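Skonddale Episode Notes
README for the recap and rating files

What this is

A set of written recaps and scene ratings for Skonddale, the small-town mystery series. It covers 60 episodes. Each episode has one recap, one ratings sheet and one list of credited cast. The recaps were written by Nektarios Kourkoulas and the ratings were entered by Achilleas Vlachopoulos. Both of us watched every episode in full before writing anything down.

Last updated: Nov 25, 2025

Files

recaps.txt: one recap per episode, in broadcast order
ratings.csv: one row per rated scene
cast.csv: credited cast, guest roles marked with a G
aliases.csv: other names a character goes by

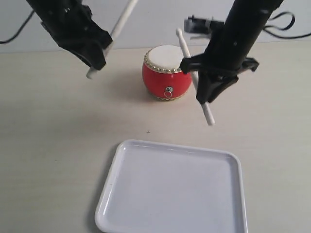

Ratings are on a scale from 1 to 12, set by the viewer straight after the scene ends. A score covers writing and acting together. Music has its own column, because the Iscombe band storyline threw the early scores off badly. When a score depends on a performance, the notes column names the thing being played or held, in plain words, the way you would write "white drumstick" and leave it at that. Please keep to that style if you send corrections. Long notes get trimmed.

Columns in ratings.csv

episode: number in broadcast order
scene: number within the episode
score: 1 to 12
music: 1 to 12, blank if the scene has none
arc: one of 4 codes (family, inquiry, band, town)
notes: free text, no more than 122 characters
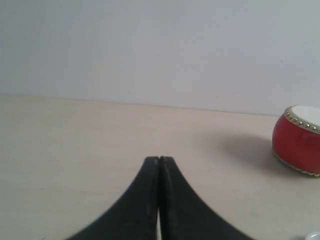 Red drum at the right of a light beige tabletop.

Known problems

The February episodes aired out of order in some regions. We follow the original broadcast order, so numbers may not match your streaming service. The two-part finale is treated as two episodes even where it was shown as one.

Katsaros is credited under two first names in the second season. Both are in aliases.csv and neither has been corrected in cast.csv.

Scenes with no dialogue were skipped in the first season and rated from the second on. Averages across seasons should be read with that in mind.

Spoilers

The recaps give away everything, including who sold the Cerent property. There is no spoiler-free version.

Use

Free to copy and change for non-commercial use. Credit both authors. Quoted dialogue belongs to the rights holders and has been kept to a line or two per recap.

Corrections

Send the episode number, the scene number and the change you want made. We go through them in batches, so it may be a while before a fix shows up in the files.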